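**Can anything put the dishes away yet?**

**studby_mike7:** Asking for a sink. Mine's been full since Monday.

**Sturkside:** No. Our shop floor has 12 arms and all of them get confused by a bent box.

**raltmont_r:** Disagree. Mugs are basically solved. Handles, rims, tablecloth, fine. 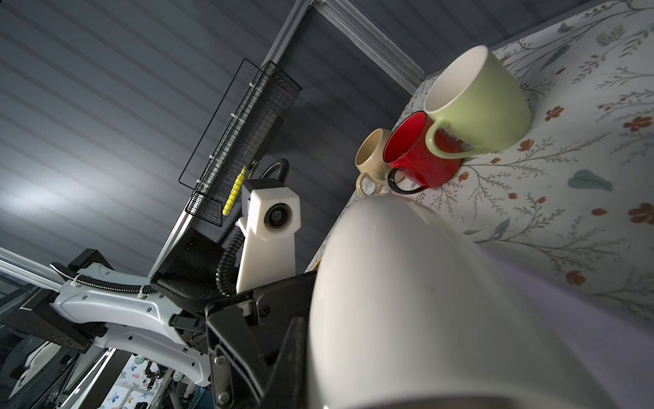

Plates are another matter, and I wouldn't let one near my wineglasses for under $200 in deposit.

**Sturkside:** "Solved" until the mug has coffee in it.

**studby_mike7:** So I should switch to mugs only?

**raltmont_r:** I did.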